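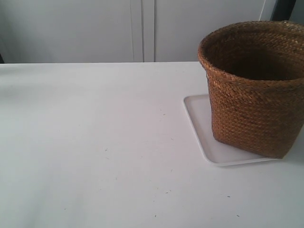 Ticket 659: Run refused at start, workspace check

Status: Resolved, standard to be amended
Opened: 23/04/2022
Opened by: Aqeel Ansari
Site: Usmani, bench cell
Software: Hitness (arm control), Jendis (workspace check)
Category: Procedure

Summary

Hitness will not start the basket task. Jendis returns "surface not clear" on the table outside the object zone. The basket and tray are on the right of the table and nothing else has been set out. The operator restarted the job twice and got the same message both times. The operator then asked for the check to be turned off. I said no and opened this ticket.

Section 4 of the Pomivus bench standard covers this. The open part of the table must be clear before the arm is enabled, and the check may not be skipped to get a run started. It doesn't say what "clear" means. We have been reading it as no tools, parts or packaging. Jendis reads it as anything dark enough on a light surface and larger than its minimum area.

Steps taken

1. Arm stopped and motion disabled at the pendant. The check was left on.

2. Checked the Jendis settings against the site copy. Minimum area was 9 pixels. The site copy says 50. No change record for this. The last entry in the change log is from December and covers the lighting level only.

3. Looked at the table. There are small dark specks on the white surface, including in the open area left of the tray. At 9 pixels the larger ones can pass the size filter, depending on focus and light.

4. Looked at the tray. It sits at an angle to the table edge. The standard asks for fixtures to be square to the edge, or for the angle to be written on the run sheet. The run sheet had no angle on it. This would not cause the refusal but it is a second departure and I have noted it as one.

5. Set the minimum area back to 50 without cleaning the table, to separate the two causes. Check passed. Set it back to 9. Check failed with the same message. Left it at 50. 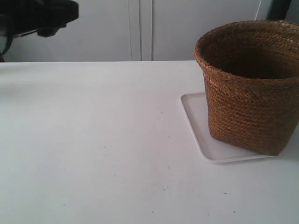 Haoran Meng: Agree with the test but please don't close this on the setting alone. If we put the value back and leave the debris, the check is passing a table that section 4 would fail on a plain reading. The filter is there for sensor noise. It was never meant to decide how dirty a table can be. Also, 50 pixels in the overview camera is a fair-sized chip when you work it out on the table, and the wrist camera is much closer when the gripper is low. What does it see?

Reply, Aqeel Ansari

Fair point. Continued with the wrist view, arm in reduced speed, one person at the pendant and hand on the enable switch.

6. Opened the gripper and took a wrist reading over the surface. The specks show up here as well, with at least one short dark dash that could be a fibre or a scratch. If it is a scratch, wiping will not remove it and it will need to go on the surface record.
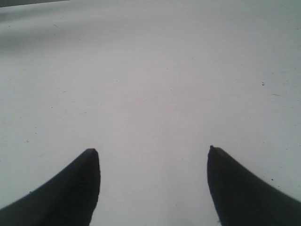 Wrist view, step 6. Fingers open, nothing held.

7. Disabled motion. Wiped the table with a lint-free cloth, working from the back edge to the front. Lifted the basket and tray together and wiped under them. Tray put back square to the edge.

8. Ran Jendis at 50. Pass. Ran it at 9. Pass. Value returned to 50 and entered in the change log with this ticket number.

9. Checked the wrist camera's exclusion mask, as the fingers are in view at the bottom of the picture and the mask has to cover them at every opening. The mask was drawn with the gripper fully open. With the fingers closer together it leaves a dark strip along the inner edges unmasked, and Jendis could report that strip as an object on the surface. New masks made for open, half and closed.

10. Checked what happens when the wrist points away from the table. Jendis has no rule for this. It looks for dark items on a light background wherever the camera is aimed, so a door handle, a label or a gap between panels is treated the same way as debris.
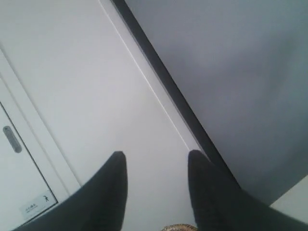
The fix in the settings is to accept wrist readings only when the arm pose puts the whole view inside the table outline. Outside that, Jendis should return "not checked". It must not return "clear". Hitness has to treat "not checked" as a refusal to start. I tested this from two parked poses and it behaved correctly in both.

Haoran Meng: Good. Can you write the wording for section 4?

Proposed wording, section 4

4.1 The open part of the table shall be wiped before the first run of a session and after any part is changed.

4.2 Marks that do not come off shall be entered on the surface record with their position.

4.3 The minimum area in Jendis shall match the site copy. Any change needs a log entry and a second name.

4.4 The workspace check shall not be turned off, masked or widened to clear a refusal.

4.5 A result of "not checked" is a failed check.

4.6 Trays and fixtures shall be square to the table edge. Where the task needs an angle, the angle goes on the run sheet.

4.7 Table surfaces shall be inspected for wear every 2,000 running hours.

Open items

Who changed the minimum area, and when. Still unknown. Logins on the cell computer are shared, and that needs its own ticket.

Surface record for this table to be started. Aqeel to do.

Haoran to check the other Usmani cells for the same single-mask problem before the amended section goes out.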